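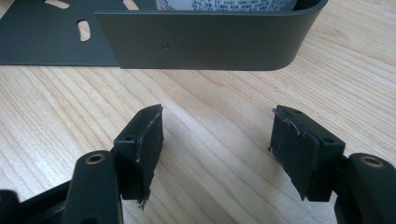
Grestutum Hand Gripper, Club Pair
For school robotics clubs, classes and the Magesa tabletop contest

The Grestutum is a two-finger gripper you hold in your own hand, and it comes in a pair, one for the left and one for the right. Students work both of them at a table and find out how hard it is to pick up a bottle when you can't feel it! We designed it for the Mandthorpe after-school club, and clubs kept asking for their own, so now it has a page.

What you get
2 grippers, left and right
2 cables
Spare pads and a small bag of screws
Printed lesson cards (the bottle card is a favorite, do that one first)

The pads are wear parts. They fray at the corners with club use and that's fine for quite a while. Swap them once the edge starts to catch on things. The screws are standard and the whole job fits into a club break.

Starter task: clear the tray
Put a slotted tray in the middle of the table with a few bathroom bottles and tubs on and around it. One student works both hands, a partner calls out the next item, then they trade. Start with the small bottles. Pump tops are a great second step, very tippy!

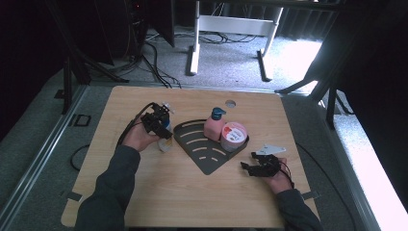
Fitriani Manurung: We tried the tray task with our beginners in April and they wouldn't go home. One request, please make the cables longer, our tall kids run out of slack.

A longer cable is on the way, and it will fit the pairs you already own. Elie Kanaan is testing it with the Flarnberg team now, and so far they like it a lot.

For the contest, the table layout is up to each team. Plan where the cables will run before you place anything, and mark the start spots with tape so every student gets the same setup. 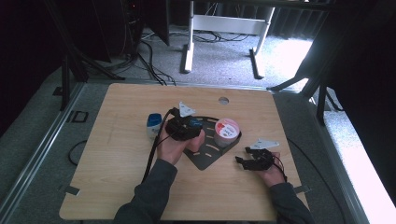 Reading time: 2 min

Club notes
The Mandthorpe students keep a shared log of every pick they try. It stands at 1,907, and they want 2,000 before the contest. Puspita Yeoh will post the log sheet on the downloads tab so your club can start one too.

Replacement pads are sold by the pair. Orders placed before noon ship the same day.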